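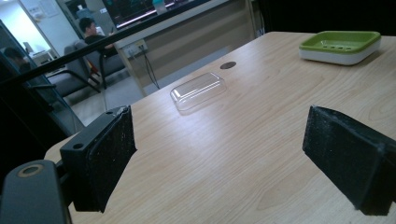
A reader writes that grippers must be easy to choose, and that the strongest one always wins. Plenty of people think so at first. But a strong squeeze is only useful for some jobs, and for others it makes a mess.

Try it yourself. Pick up a pencil. Now pick up a potato chip. You used the same fingers, but you pressed much harder on the pencil. Your skin told you how hard you were pressing and your brain did the rest. Many simple grippers have no skin that can feel, so the people who build them have to find other ways to be gentle.

What is a gripper?

A gripper is the hand of a robot. Some have five fingers like ours, but many have only 2. The two fingers move toward each other until something is held between them. Some grippers are fixed to a robot arm. Others are tools that a person holds and moves around.

Why put foam on the fingers?

Hard plastic is smooth and stiff. If a hard finger meets the curved edge of a lid, it may touch at only one small spot, and the lid can spin or slip out. Foam squashes, so it touches more of the lid and holds it better. The black pads in the picture are thick foam. Foam also picks up lint and dust, and it tears at the corners, so sooner or later the pads have to be changed.

Why is a clear lid hard?

A clear lid is thin and light, and it lies almost flat on the table. The fingers have to come down very low to get hold of its edges. A lid can also bend if it is squeezed too much. And it is see-through, which is a problem for cameras. A camera may see the table through the plastic and some bright shiny lines, and a computer has to work out from those lines where the lid is. A bright green soap dish is much easier to find.

How do you compare two grippers?

You have to be fair. At the Irkell workshop, two kinds of finger pad were tested in July. One was foam and was called Rashti. The other was smooth rubber and was called Jisitz. Each pad had 300 tries at picking up a lid. The table, the lid and the starting place stayed the same for both. If you change the pads and the lid together, you can't tell which change made the difference.

A try was a success if the lid stayed up for 4 seconds. Rashti dropped the lid 129 times fewer than Jisitz did. On a heavy soap dish there was hardly any difference between them, and Jisitz was much easier to wipe clean. So the workshop kept both.

Test your own grippers

You need a plastic lid, a pair of kitchen tongs with blunt ends, two small pieces of sponge and some rubber bands.

Put the lid on a table. Pick it up with the bare tongs, hold it while you count to four, and put it back in the same place. Do this ten times and write down how many times it fell. Now fix a piece of sponge to each end of the tongs with the rubber bands and do ten more.

Then try a spoon, a sock and a bar of soap. Make a chart with one row for each thing and one column for each kind of finger. You may find that the sponge is better for some things and worse for others.

From the Trirnisano science pages for young readers. Send us your charts by 25th August.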